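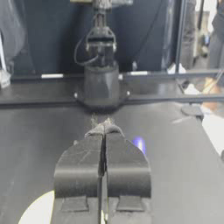

Grip surface is the part of the household-chores question I'd like to pull out of the general robot thread, where it keeps getting lost under arguments about models and compute. Most chores come down to picking up something thin, smooth or soft without a second try. Bare hard plastic does this badly. Fuzzy fabric on the fingertips, with the fingers themselves left as smooth gray plastic, changes the contact a good deal, but the fibers pull up into loose wisps at the tips and then you are gripping with a surface that isn't the one you started with. Has anyone measured how long felt-type pads stay usable on plates and cutlery?
halfturn_lathe

----

Re: fingertip pads and chores
Posted by dry_sump

Measured, no. Logged, yes. We run a Plirent cell in the shop that sorts turned parts into trays. Fabric pads lasted 33 shifts before the drop rate went over our limit. Parts carry a film of cutting oil, so take that as a worst case. Silicone lasted longer but the small parts stuck to it on release, and a part that lands crooked in the tray costs as much operator time as a dropped one.

Dishes are a different load. Water, detergent, grease. I would expect felt to soak and stay soaked.

----

Re: fingertip pads and chores
Posted by kettle_range

Felt in a kitchen is a hygiene problem before it is a wear problem. You can't wipe it clean. Any pad that handles a dirty plate and then a clean one has to come off or go through the wash with the dishes.

I also don't agree that grip is the bottleneck. Two-finger grippers have been picking up plates in demos for years. What they can't do is notice that the plate has a fork stuck under it.

----

Re: fingertip pads and chores
Posted by halfturn_lathe

Noticing the fork is partly a grip question. With a decent pad and some sense of load at the fingers you would feel the extra weight and the tilt. With a hard finger the plate slides first and you get no usable signal.

Agreed on hygiene. I was thinking of clearing a table and setting it, dry handling only.

----

Re: fingertip pads and chores
Posted by mrowka_b

I did a home trial with a Mevovine two-arm unit in March. Task was laundry: towels and T-shirts out of a basket, folded, stacked. Over the trial it attempted 189 items. Towels were acceptable. T-shirts needed a person for most of them, usually at the point where the first arm hands a corner to the second. Both arms close on the same fold, one opens early, and the shirt is back on the table.

Time per towel was up to 5 minutes. I can do a basket in that.

----

Re: fingertip pads and chores
Posted by dry_sump

Time per item is the wrong number for a house. If it runs while you are at work, slow is fine. The number to look at is how often it stops and waits for you. In our shop a cell that stops twice a shift gets kept and one that stops every hour gets unplugged.

----

Re: fingertip pads and chores
Posted by mrowka_b

It stopped on most of the shirts, so by your rule it gets unplugged. It did.

----

Re: fingertip pads and chores
Posted by tolerance_stack

Shop floor and house shouldn't be in the same thread. In the shop you fixture the part, fix the lighting and paint the bench whatever color the camera likes. The automation works because somebody removed the variation first. A house is all variation. I install Tumar tenders on mills, and on a good job 8 part numbers share one fixture. My kitchen drawer has more geometry in it than that.

Until a machine can take the drawer as it is, the answer to "can they do chores yet" is no.

----

Re: fingertip pads and chores
Posted by kettle_range

That is too strict. Dishwashers don't take the kitchen as it is. You load them, and people learned which bowls don't go in. I would accept an arm that only handles my flat plates and my mugs, if it did those every night.

----

Re: fingertip pads and chores
Posted by tolerance_stack

A dishwasher costs a lot less and doesn't need a clear radius on the counter. If I have to rinse, sort and lay out the plates so the arm can move them two feet, the arm is doing the easy part of the job.

----

Re: fingertip pads and chores
Posted by halfturn_lathe

Back to pads. Does anybody sell a replaceable tip with a fabric face? I have been gluing mine and the adhesive lets go at the top edge first, where the two fingers meet.

----

Re: fingertip pads and chores
Posted by dry_sump

Mabaso has a clip-on tip, fabric or silicone face. Check the width before ordering, they only fit narrow fingers. For glued pads, wrap the fabric over the tip and bond it on the back. An edge that ends on the contact face will lift whatever glue you use.

----

Re: fingertip pads and chores
Posted by halfturn_lathe

Will try the wrap on one finger and leave the other as it is. I'll post the drop counts for mugs and side plates when I have enough of them.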